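Lerkard Automation Users Board
Hand Tools and End Effectors > Comparative trials
Thread: Ribbed pads against smooth pads on parallel linkage grippers

Dodport_Lab
Posts: 212
Posted 2021-03-13

Members are invited to comment on the trial described below before the procedure is fixed. We are comparing two pad sets on a hand-held linkage gripper: the ribbed pads we have used since December, and a smooth silicone set ordered from Stornia. The task is removing small, irregular articles from an open carton on a desk. Thirty articles are used per set, and each is gripped once, lifted clear of the rim, held upright and put back.

Long, narrow articles are of particular interest, as they leave little surface for the jaws and tend to rotate.
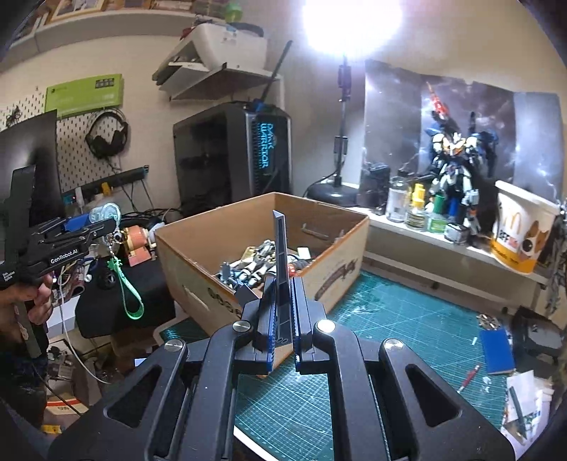 The ribbed set has completed its first pass. Slender plastic pieces were held well when taken near the middle of their length. When taken near one end, several turned in the jaws before they cleared the rim. We propose to record the grip position for every attempt and to report the two conditions separately.

montecinos_cell4
Posts: 784

The procedure is sound in general, but I must disagree with the use of a hand-held tool for a pad comparison. An operator corrects for a poor grip without intending to. At Montecinos we mount both pad sets on a fixed arm and run the same approach path each time. Any difference in the result can then be assigned to the pads.

Dodport_Lab

The objection is noted. A fixed arm would give a cleaner figure for slip. Our purpose, however, is to select pads for operators who will use this tool by hand, and their corrections form part of the result. We would consider a short fixed-arm run as an appendix.

benchwork_30

Please state the closing force. Ribbed pads look better than they are if the operator squeezes harder. I would also ask that articles of mixed section be included, meaning those that are flat at one end and round at the other. Our own smooth pads did poorly on glossy cylinders.

Dodport_Lab

Closing force is not measured at present. A sensor will be fitted before the second pass. Mixed sections have been added to the list, and the position of the grip will be marked as upper, middle or lower. 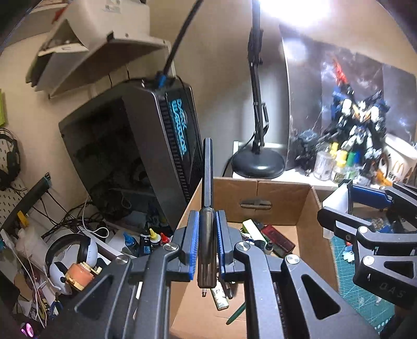 For round sections we will also note whether the article leans in the jaws once it is upright. Lean will be read against a printed scale and entered by a second person.

montecinos_cell4

I maintain my view on the fixed arm, although the second reader is a welcome addition. Please also replace the pads at a stated interval. Ours are changed at 2000 cycles, and wear on the ribs is noticeable well before that.

benchwork_30

Agreed on pad wear. Kindly post the blank record sheet when it is ready.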